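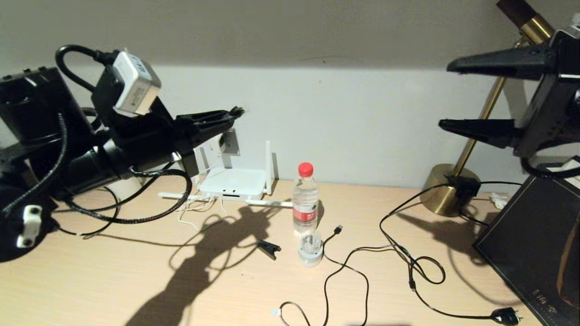 Chapter 11
A Morning at the Open Day

I learned more about robots in one morning at the Fuvum open day than I had from a whole shelf of books, and most of what I learned was about cables. I'd gone along expecting to be dazzled by speed, I suppose, or by something clever with its own voice. The bench I stayed at longest was an ordinary light wooden desk with two black arms reaching over it, and between them the sort of clutter I have at home: a white router, a plastic bottle with a red cap, a brass lamp, and a black USB lead wandering across the front in big loose curves. I had my notebook out before I'd got my coat off.

This chapter grew out of those notes, so I'd like to begin where they begin, with the question I put to the demonstrator. Why not tidy up? Surely a robot would find a clear desk easier! The answer was that of course it would, and so would you, and when did you last work at one?

I've thought about that a good deal. In Chapter 10 we looked at arms on the Mernia packing line, where each carton arrives in the same spot, the same way up, 18 times a minute. An arm in that job can get by with very little idea of what is around it. It goes to a place, closes, lifts and goes to the next place. Move the carton a hand's width to the left and it will happily close on air.

A desk is another matter. Take a bottle first. It's stiff enough to hold its shape, it stands up by itself, and if you squeeze from either side you will probably get it. Now take a cable. It has no fixed shape at all — pull one end and the middle goes somewhere you didn't expect. It crosses over itself, and where it crosses, a camera has to work out which bit lies on top. A cable with a plug on it is worse, as the plug is small and hard and has to be turned the right way before it will go into anything. We'll call things like bottles rigid objects and things like cables deformable objects, and you'll need both terms from here on.

The other thing I wrote down was the word "shadow", underlined twice. An arm working under a light throws its own dark shape over the very things it is trying to see. You do this too when you write with a lamp on the wrong side of you, and you shift the lamp without thinking. Section 11.3 deals with how cameras cope, and why it helps to mount one on the arm itself.

Visitors could ask for the log sheets on the way out, and I did (I can't resist a log sheet). The Sugawara team had put down 593 attempts at picking up a single cable, with a short remark beside each one. We'll use 46 of them in the exercises. Read the remarks before you look at the totals. "Slipped" and "missed" are different faults and they have different cures, and I muddled them up the first time through.

If you can get to an open day yourself, do go. Allia holds one each August. Stand at one bench for a good long while, and write down what the arm does just before it closes its fingers. Bring those notes with you to Section 11.1, where we start with the gripper.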